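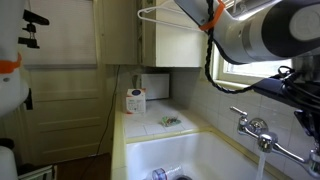

Living with a tiled worktop

I've come round to white tiles, I really have! My friend Tamara Toma swore hers would drive her mad (crumbs in the grout, she said), but give me a tissue box in the corner, a cream door and a bit of brown floor and I'm happy as anything.

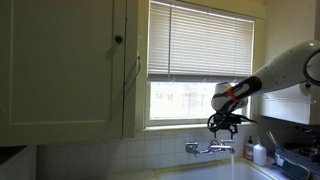

The tap stays

Cross handles, short spout, straight out of the wall – I wouldn't swap it for the shiniest mixer going. I do like a blind over the sink as well, pulled down far enough to soften the light while I'm rinsing cups.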